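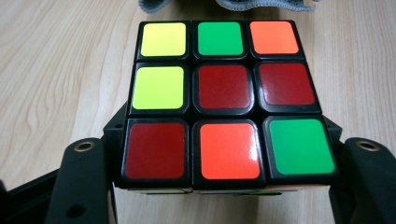 夹爪上的相机识别魔方颜色时，红色和橙色老是混，应该在哪一步处理？
放在六个面都拍完之后统一处理，用每面的中心块作参考色，给全部贴纸做一次带数量约束的分配，不要在单帧里逐块定死颜色。

板块：机器人软件 / 感知与规划
主题：魔方状态估计，红橙混淆，外加规划器代价怎么设
发起时间：2021年4月10日

mahnaz_f（楼主）
上面是我整理的一问一答，算是先把目前的结论放出来，欢迎推翻。
我的流程：相机看一个面，透视校正成正方形网格，每格取中间一块区域，转到 Lab 空间取中值，然后存下来。六个面都存完再分配颜色，再交给 Gulby 求解，Gulby 输出转动序列，规划层翻译成抓取和转动。
之前是单帧用 HSV 阈值直接判，红和橙的 H 值离得太近，灯一换就得重调。我跑过 743 次完整识别，旧方法有 29 次给出的状态不合法，查下来基本都是红橙互换。换成统一分配以后，同一批原始数据重跑，剩 7 次不合法。
想问两件事：
剩下这些怎么办。
规划器的代价函数大家怎么写。

skoryk_t
剩下那些先看高光。橙色贴纸中间有一块反光的时候，取样区域如果正好压上去，中值会往白的方向走，a、b 两个通道都缩小，离黄色也近了。我的做法是每格不取中间整块，先按亮度丢掉最亮的那部分像素，再取中值。改动很小。

brinkmann
不同意继续在颜色空间里修补。这类问题直接训一个小分类网络就行，输入是校正后的单格图像，输出六类。红橙的区别、反光、阴影，网络都能学。Lab 加阈值加剔除高光，每加一条规则就多一个参数，换一个魔方还得全部重来。

mahnaz_f（楼主）
网络我试过，用 Tisik 里自带的那个小模型微调的。训练用的魔方上效果很好，换一个红色偏暗的魔方，深红有一部分判成了别的类。用中心块作参考就没有这个问题，换魔方不用重新标。

brinkmann
那是训练数据里魔方的种类太少，不能算方法的问题。色相、饱和度、亮度都做随机扰动，再加人工合成的高光，泛化会好很多。

nadiia_s
色相扰动对别的物体没问题，在这里要小心。红和橙的差别本来就主要在色相上，扰动幅度大了，标签就乱了：一个扰动过的红比另一个魔方的橙还要橙。要用网络的话，输入里应该同时给出六个中心块，让它判断“这一格和哪个中心更像”，学的是比较，不是绝对颜色。

brinkmann
这个说法我接受。输入带中心块比纯六分类合理。但我还是认为特征应该是学出来的，手写 Lab 距离在阴影下不可靠。

bohdan_h
两边可以合起来。网络也好，Lab 距离也好，最后都是给出一个代价矩阵，每张贴纸对每个中心一个代价。后面的分配步骤完全一样。先把接口定成代价矩阵，前端随时能换。
另外数量约束只保证每种颜色够数，不保证状态合法。两张贴纸红橙对调，数量照样是对的。应该把约束提到块这一级：棱块和角块各有哪些颜色组合是固定的，直接给每个位置分配一个块和一个朝向，代价是这个块几张贴纸的代价之和。红橙相对的配色下，同时带红和橙的块根本不存在，很多错误在这一步就没了。

mahnaz_f（楼主）
这个我没做。现在是贴纸级分配，出了不合法状态就重拍。块级分配之后奇偶和翻转怎么处理？塞进分配里好像就不是标准的指派问题了。

bohdan_h
不用塞进去。棱和角分开求，各取代价最低的若干个候选，组合起来按总代价排序，从头开始检查棱翻转、角扭转和置换奇偶，第一个通过的就是结果。候选列表很短，检查又快，时间可以忽略。
顺便看第一名和第二名的代价差。差得很小就说明这次观测不足以区分，这时再去重拍，并且只重拍两个候选不一致的那几张贴纸所在的面。

skoryk_t
重拍最好换个角度。原地再拍一张，高光还在同一个位置，得到的是同样的错误。手腕稍微倾斜一点，高光就移走了，网格反正要重新校正。

nadiia_s
补充一个容易漏的：曝光和白平衡要锁住。背景换了，自动白平衡会跟着走，浅色木桌面占画面多的时候和布占画面多的时候，同一张贴纸出来的数值不一样。用中心块作参考能抵消一部分，但六个面是分开拍的，跨面比较的时候偏差就进来了。黑色塑料边框每个面都有，可以用来估一下整体亮度。

mahnaz_f（楼主）
曝光锁了，白平衡没有锁。我去改。

wb_planning
说第二个问题。楼主现在的代价是不是就用 Gulby 的转动步数？

mahnaz_f（楼主）
对，步数最少。

wb_planning
那对机器人来说多半不是最优的。人转魔方，各个面的难度差不多；夹爪不是，转一个面很快，把整个魔方换个姿态重新抓才费时间。步数少但是频繁换轴的解，总时长会比步数多但换轴少的解更长。
我的写法是状态里加上魔方当前的抓取姿态，边的代价分成转面和换抓两种，用实测时间填。求解器不用动，让它多给几个解，外面再套一层动态规划，算每个解配上最好的抓取序列要多久，选总时间最短的。

brinkmann
外层动态规划没问题，但“求解器不用动”我有保留。候选解都是按步数生成的，彼此很像，换轴次数也差不多，从里面挑挑不出多少差别。要么在搜索里直接用真实代价，要么生成候选的时候从不同的整体朝向出发。

wb_planning
从不同朝向出发我做了，刚才没写。直接在搜索里用真实代价我也试过，原来的剪枝表是按步数建的，下界很松，搜索时间涨得厉害，省下的执行时间又赔回去了。

brinkmann
剪枝表可以按新代价重建。

wb_planning
可以，状态要带抓取姿态，表也跟着变大。我觉得不值，你有实测的话贴出来看看。

skoryk_t
执行这边也要留余量。转面不一定正好到位，差一点点角度，下一步换个轴就卡住。我在 Niritz 里加了一个检查：转完以后看层与层之间的沟槽线是否对齐，没对齐就先补一个小角度，再执行下一步。用力矩也能判断，但只有已经卡上才看得出来。

nadiia_s
手指挡住的部分怎么看？侧面被夹爪压着，沟槽线只能看到朝向相机的那一面。

skoryk_t
转的是和相机朝向垂直的那几层，朝向相机的这一面就能看到错位。正对相机的那一层转动时，看的是整个面相对手指的角度。背对相机的那一层看不到，只能靠关节读数，所以那一层的容差我设得紧一些。

mahnaz_f（楼主）
更新一下。按 bohdan_h 的办法改成了块级分配，接口也改成代价矩阵，前端暂时还是 Lab 距离，加了 skoryk_t 的高光剔除。那 7 次不合法的数据重跑，输出全部合法了，但是和人工记录对比，有一次是合法的错误状态，第一名和第二名代价差很小。按代价差触发重拍的话，这一次会被拦下来，阈值还没定。
白平衡锁定以后要重新采数据，旧数据没法验证。

bohdan_h
阈值别只用这一次来定。把正确样本的代价差也画出来，看两堆分不分得开。合法但错误比不合法麻烦，求解器不会报错，机器人会老老实实转到最后才发现没复原。

brinkmann
还是建议把代价矩阵换成网络输出跑一遍，同样的分配，同样的数据，这样才能比较。楼主愿意共享原始格子图像的话，我来训，输入按 nadiia_s 说的带中心块。

mahnaz_f（楼主）
可以，校正后的格子图像和标注我整理好放到 Ifans 的共享目录，目录名 cube_23。新旧白平衡的数据分开放，训练的时候不要混用。

brinkmann
收到。混不混用我两种都会跑，结果分开报。

wb_planning
规划部分另开一个帖吧，剪枝表的事我准备把换抓时间的测量脚本也贴上去。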